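### 3.2 Soap dishes and the resting bar

We turn now to the humblest of the wash-basin objects in our study, the soap dish, which took up a good deal more of our attention than any of us had planned when the work began in October. A bar of soap spends nearly the whole of its life lying still. It is picked up for a few moments, turned over in the hands and put back again, and for the long stretches in between it depends entirely on whatever happens to be underneath it. Several of the households who kept diaries for us in Lurirard wrote about this with real feeling - one spoke of "the sad jelly at the bottom", a phrase which we have been using among ourselves ever since.

The diaries gave us 322 entries that mention soap in some way, and a surprising share of them are really about the dish. People complained of bars that stuck fast, of ridges that dug into the soap and left it looking like a ploughed field, and of saucers (a great many people use a saucer) that simply held the water where it fell. Very few had chosen their dish with any care. It had come with the house, or had been a present, or had been bought in a hurry to match the towels. The postal survey that went before the diaries, sent to 2,000 addresses in Lurirard and Flelell, had hardly touched on the matter at all, and we rather regret that now.

For the handling sessions we kept to 3 kinds of dish: a plain shallow saucer, a ridged one-piece dish, and a two-part dish in which a slotted tray sits over a separate base. The last of these was the one our participants found easiest to talk about, perhaps for the simple reason that it shows its workings. The slots are there to be looked at, and people looked at them, and very often ran a fingertip along them before saying anything. We had thought that the separate base might be counted a nuisance, being one more thing to rinse, but most of those who raised it were quite content, and a few said they would sooner rinse a base than scrub a shelf.

Colour mattered too, and more than we had allowed for. Pale soap on a pale dish was described as "hard to find with your eyes shut and not much better with them open", whereas a strongly coloured tray drew warm remarks even from people who said they would never have bought one. Ondieki's older work on kitchen sponges and their holders, which we lean on in several places, found much the same fondness for a bright spot beside the sink.

The way a bar is set down also deserves a word. We asked for it to be laid lengthwise in the tray, to keep the sessions comparable, although the diaries suggest that at home it goes in at any angle and is sometimes left leaning on the rim. Figure 4 shows the two-part dish with the bar held over it and with the bar lying in the tray. The remaining sessions, held with the Ellus bathing group, followed the same pattern and are taken up in Section 3.3 together with the nailbrushes. 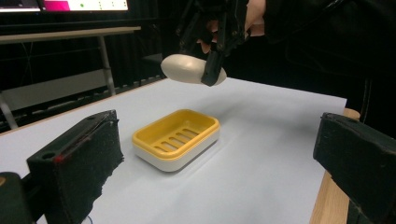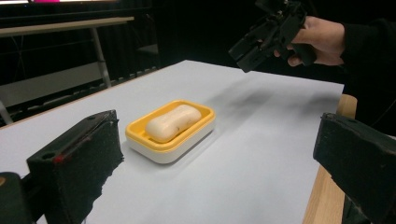 **Figure 4.** The two-part soap dish, with yellow tray and white base, and the pale bar used with it.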